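Last updated February 22, 2025

Bench tips for shops where the robots are coming in

I run the packing and kitting benches at Skoden, where we put together grooming sets and small housewares. Management has been promising us automation since the first sales rep came through the door. Some of it has arrived. I'm not against it, but I've read the brochures and I've also swept up after the brochures, so take these tips as coming from that side of the bench.

1. Ask what happens to the hours

The Boltuvell quote said one arm would free up 23 hours of labour a week. Fine. Free them up for what? In our shop a good part of them went into feeding the thing, clearing jams and re-taping the floor. Before anyone signs, get it written down who does that work and whether it counts toward their rate. Laiba Khokhar did it for two months as a "favour" and her own numbers dropped.

2. Clear the bench to a plain surface

This one I'd recommend whether you have a machine or not. Put a plain board over the work area and keep only the items for the job on it. Tape rolls, coffee, phones and spare labels go on a shelf behind you. Wipe the board at the start of a shift with a damp cloth and a drop of dish soap. Skip the spray polish, it leaves a film and light things skate around.

3. Run cables behind you or overhead

Everything new comes with a cable, and every cable ends up where your elbow wants to be. Hook-and-loop straps beat zip ties because you'll be moving it all again next week. Leave enough slack for a full reach to the far corner of the board, then strap the rest to the table leg. If it has to cross a walkway, use a proper rubber cover. Tape lifts at the edges and catches cart wheels.

4. Don't race it

When our first arm started, Hammad Ghauri tried to keep pace with it for a whole afternoon and couldn't close his hand the next morning. It had done 275 sets. He had done more, as it happens, and all he got for it was a sore thumb. Set your own pace and take your breaks on the clock.

5. Practise on dull things first

If you're asked to work with hand-held grippers, start with one or two everyday items and leave the real stock alone. A cup and a comb will teach you plenty. The cup stands up and gives you a rim to go for. The comb lies flat, and flat things are the misery of this trade: two stiff fingers don't slide under an edge the way a fingernail does. Lay it at an angle so one end points toward the hand you mean to use. Keep your forearms low and rest between tries. I was told it would feel natural within a day. It did not, and I still think a person with bare hands would have the set boxed by then. 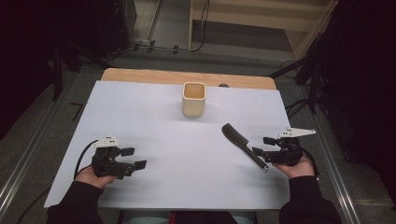

6. Keep a paper log of stoppages

The software keeps its own log, and somehow it always looks better than the shift felt. Hang a clipboard and a pencil on a string. Write the time, what stopped and who fixed it. When Mustdale's people came to review the contract they showed us 96 per cent uptime, and Naveed Talpur put eleven pages of pencil on the table. We got a service visit out of it.

7. Hang on to the old jigs

Our wooden sorting trays were nearly thrown out in November to make room. Put yours in a labelled tote instead, with a note on which product each one fits. We've had ours out twice already.

8. Get the training on paid time

Reading a manual at home is work. So is watching the videos. If the boss says the machine is so simple you won't need training, ask him to run it through a full order while you watch.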